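Dumlao Opens Guest Cottage Near Silitby Vineyard

Dumlao will open Korkitz Cottage to overnight guests in February. The two-bedroom rental sleeps six and sits 8 miles from Silitby, with a full kitchen, a laundry room and a covered porch. 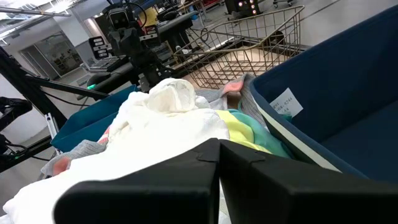

Laundry in a navy-blue fabric bin, with a striped towel at right.

"Guests asked for a place with a real kitchen," said owner Bienvenido Navarro. Check-in starts at 4 p.m. Pets are welcome for a $20 fee.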